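Visit report: Zosari textile handling laboratory, Konderano
Prepared by Peninah Ondieki, 25 April 2019

The purpose of the visit was to review how Zosari applies its working rules for small two-arm robot cells, and to decide which of them could be adopted at the Mutiso site. The delegation was received by the laboratory manager and spent nearly 5 hours on the premises.

The rules were last revised in January and run to 20 pages. Each cell has a named operator, who signs the log before power is applied. Hands stay outside the walls while the arms are enabled. Cables are checked along their full length at the start of each shift, and any loose clip is recorded before it is replaced.

Garments are treated as test items. They are entered in a register, which held 357 entries at the time of our visit, and are withdrawn once a seam opens. Medik, which audits the laboratory, asked last year that failed attempts be logged in the same detail as successful ones – a practice we recommend without change.

The delegation raised two concerns. The stop button procedure is posted in the corridor but not at the cells, and the log has no field for a change of operator during a session. Zosari accepted both points.
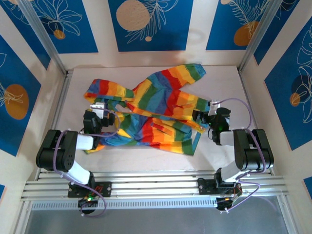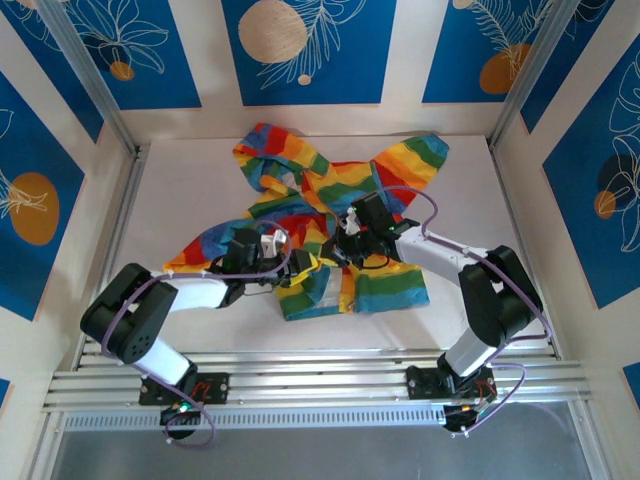 Two-arm cells: handling of a striped garment.

Who may restart a cell after an emergency stop?
Only the operator named in the log, once the cause has been written down and the work area has been inspected. If that person has left the site, the cell remains off until the laboratory manager names a replacement.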